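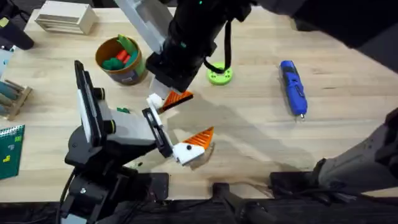
2 min read

15 Apr 2024

Back from the open day at Grusum and typing this on the train before I forget the lot. Notes mostly. Will tidy up later (won't).

Got there late, car park full, walked up from the Costico warehouse. 4 pounds on the door, tea included. Whole place is one long building, with the small-parts workshops down the left side and the offices somewhere upstairs, didn't go up.

Best bit for me was the tables. Sorting and putting away, all small stuff. Light wooden top, good size, and everything kept within reach. The round tub with the brown rim had a printed label on the side and was full of foam pieces, green mostly, a bit of red in there. Another little green one lying out on the wood. Bright lime disc as well. Didn't get what the disc was for, meant to ask, forgot.

I liked the peg rack more than I should. Wooden, down the left edge, teal pegs lying on their sides. Want one for my own bench. Green spiral notebook just by it with little yellow blocks on the cover, and a blue hand tool over on the right. Beige box with grooves along the front up in the corner. Nothing fancy, any of it.

Talk at eleven from the Jaseo people on labelling. Went on a bit. Useful point though, put the label on the side of the tub and not the lid, lids wander. I have 30 odd lids at home with no tub so yes. They said they keep 106 sorts of small part on the books and clear out whatever hasn't moved every May.

Lunch was rolls. Cheese gone by the time I got to teh front.

Afternoon was the Després stand, storage trays, felt-lined, nice but pricey. Minimum order 200 so that's me out. Picked up a catalogue anyway. The stacking ones on page two look better value, will check what they charge for postage.

Skipped the paint room, queue out the door. Somebody coming out said the smell was strong but worth it for the colour racks.

Would go again. Wear flat shoes, the floor's concrete all the way thruogh and there's hardly anywhere to sit. Next one is in the autumn, date not up yet.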